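Home Issues Articles Authors About
Shares 22 Comments 2

4.2 Changes to the work at the prep counter

Before the trial, prep at the Salten canteen was one job. Whoever was on the early shift washed the produce, portioned it, plated it and wiped down. After the arm was introduced in June, the job was split. The arm moved whole fruit from the board to a plate, and the person next to it did the cutting, checked the plates and dealt with anything the arm had missed.

Staff first met the system in simulation. Carola Ruppert, who ran the training at Lundano, had each worker go through 100 simulated pick-and-place attempts before using the real counter. They watched the hand approach, pressed a key if they would have stepped in, and wrote a line on what they had expected it to do. Figure 3 comes from the set used in these sessions.

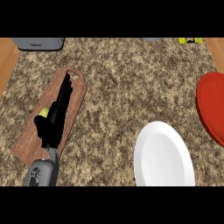 Figure 3. Simulated counter with the robot hand open over a cutting board and a small round fruit. A white oval plate is to the right of the board.

Workers stepped in most often in cases like this one, where the hand covers part of the object. Several wrote that they could not tell whether the fingers would close on the fruit or push it. With a coworker, they said, they would look at the face or simply ask. Two workers stopped the arm in almost every attempt of this type during their first session and far less in their second. We did not find the same drop for attempts in which the fruit was in plain view, where stops were low from the start.

The habit carried over to the real counter. Staff stood to the left of the board so that they could see under the hand, and the Portela team later moved the stop button to that side. This was a small change, but it came up in more interviews than any other. It also meant that the knife rack had to be moved, and the early shift complained about the longer reach for several weeks.

Views on the work itself were mixed. The staff at Salten liked having fewer repeated movements, and those with wrist pain said so first. They were less happy about the waiting. The arm was slower than an experienced worker, and the time between plates was too short to start another task. At Filtthorpe, which served nearly 900 meals a day, the supervisor dealt with this by having one person look after the arm and the dishwasher together. Workers there described the day as busier than before, and three asked to go back to the old rota.

Pay grades did not change at either site during the study. Checking the arm was not listed in any job description, although all the workers we interviewed named it as part of their job. We return to this point in Section 5.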